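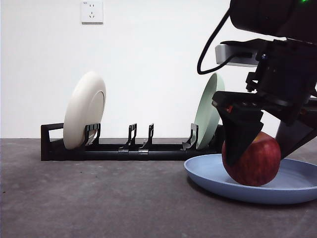
Red apple, pale blue plate, concrete floor.

Fortin Floor Sealer, matte, 2 gallon pail
Item 3237

We sell four concrete sealers at Drustach and this is the one we argue about least. Fortin's label says it "transforms" a floor. It doesn't. It's a water-based sealer that slows down stains and keeps the dust down, and if your slab is cracked or damp it will still be cracked or damp when you're done.

Coverage: the pail is rated for 200 square feet per gallon on smooth concrete. Gordon Caron in our warehouse got a good deal less on an old broom-finished slab, so buy with that in mind.

Coats: two. The maker says one is enough for light use – we wouldn't count on it.

Recoat after: 10 hours. Longer in October than in July.

Finish: matte. People call wanting a wet look. Buy the Plustden gloss for that, and expect to see every footprint.

Food and drink: the label claims resistance to juice, coffee and cooking oil. Wipe spills up the same day and we'd agree. Leave lemon juice or vinegar overnight and you may get a pale ring, whatever the label says.
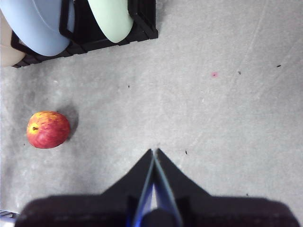

Apple on gray concrete, with a dish rack behind.

Not for use over paint, wax or the old Bescombe acrylic. Strip those first. Test a corner before you open a second pail, as we don't take back opened ones.

Questions about moisture readings go to Océane McKinnon at the trade desk. She will probably tell you to wait another week.

Ships by ground only. Keep from freezing.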